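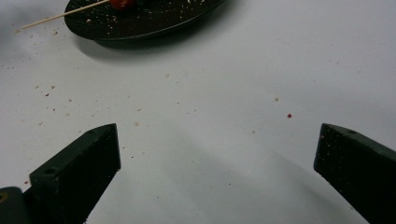 What should a small shop budget for first when it buys handheld grippers?

Spare fingers, cables and a decent table, in that order. The grippers get the purchase order and all the attention, and the rest arrives later as a string of little invoices with shipping on each.

Gallery: The Bench, Before the Budget Meeting
19 December 2018

Landora is planning its equipment for next year, which means a spreadsheet with 27 lines on it and a strong wish among those who sign things that there were fewer. I was asked to put up a page that shows the work, so that the discussion in the new year can be about the work. I have added the prices, having been told that pictures alone would be considered vague.

The job on the table is red food on a skewer. It sounds like a party. It is also a fair test of what we want to buy, as a skewer is thin, light and pointed, and the stuff on it is small and slippery. Our Clultitz bid was written entirely around boxes. Boxes are very easy to budget for.

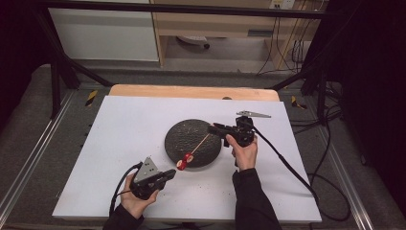
Two grippers, one skewer, two red pieces of food on it.

Line 4 is the second gripper. It was struck out in November on the grounds that we already had one, and restored a week later on the grounds that we have two hands. The Bellis quote for a matched pair came with a calibration kit at $545, listed as optional. I have left it in. "Optional" is a word I've learned to read slowly.

Line 9 is cable management, at $168. It has been cut from every budget I have worked on and bought in every year I have worked here, usually by someone with a petty cash slip. This time I'd like it approved in advance, for the novelty.

Line 12 is the frame. We priced a ready-made one from Lalladia and a set of rails to cut ourselves. The rails are cheaper until you add the saw, the brackets and the afternoon spent looking for the right hex key — and then they are cheaper by an amount I wouldn't care to defend in public.

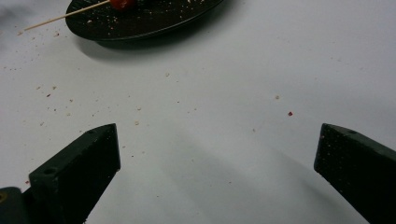

Line 15 is fingers, and I have asked for $400. Fingers are a consumable. Purchasing has them down as a capital item with a five-year life, and I admire the optimism. They get scuffed, they get swapped, a screw goes missing, and a session stops for the lack of something that fits in an envelope. Order them with the grippers, from the same supplier, on the same form.

Line 16 is cleaning supplies. No amount has been entered because the form rejects anything that small, so it will come out of the coffee money again.

Still open: whether the Bellis price holds past the holidays, and who pays freight on the Lalladia frame. If you have a line to add, send it with a part number and a price. Requests that say "better table" will be returned to their owners, including the two I sent myself.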